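Guruswood puts grippers ahead of arms in first automation budget

Packing firm will spend on hand-held tools and training data before it orders any fixed machines

Guruswood, which packs mixed grocery orders for small shops, has approved the first part of its automation budget and will spend it on hand-held grippers. A decision on robot arms has been put back until December.

The company had planned to buy four arms this spring. Managers changed the order of spending after quotes came in higher than expected and two suppliers asked for examples of the goods being handled before they would commit to a pick rate.

Under the new plan Guruswood will buy 19 hand-held grippers at £286 each. Staff will use them to pick up and put down stock at ordinary tables, and the recordings will be passed to whichever supplier wins the contract for the arms. Spare finger pads and storage come out of a separate line of £2,761, which also covers a replacement laptop for the packing office.

"We were being asked to sign for the most expensive part first," said Ekaette Tijani, who runs purchasing at the firm. "I wanted something we could afford to get wrong."

Bottles, cartons and mugs are on the first list of goods. Soft packets have been left for a later round — the buying team expects them to need a different finger shape and has not yet priced one.

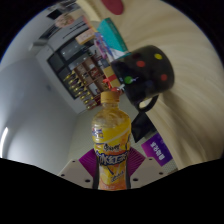

What happens next

The grippers are due in two deliveries. The first goes to the main packing site, where Mitali Sheikh will draw up the rota. Sessions will be kept to 70 minutes, and staff who take part will be paid at their normal rate. The cost of that time sits in the wages budget and does not appear in the equipment figures.

Jorkoreo and Bogdan are both still in the running to supply the arms. Jorkoreo has offered a lease with servicing included. Bogdan prefers an outright sale and would charge separately for fitting, safety fencing and yearly checks. Neither firm's price has been made public.

Saeed Nouri, the operations manager, said the lease looked cheaper over two years but less so over five. He has asked both bidders to price the same job again using the same list of goods.

"At the moment one quote has the fencing in it and one doesn't," he said. "One has a spare gripper for each arm and the other has a spare for the whole site. I can't put those side by side and tell the board which is the better buy."

Power is another cost still to be settled. The older packing hall would need a new supply before four arms could run there together, and an electrician's survey has been booked. If the work proves too dear, the arms may go in the newer hall, although that would mean moving the returns desk.

Guruswood said no jobs would be cut under the first part of the plan. It gave no figure for the second part. Staff were told of the change at a meeting at 2pm and have until the end of the month to send in questions.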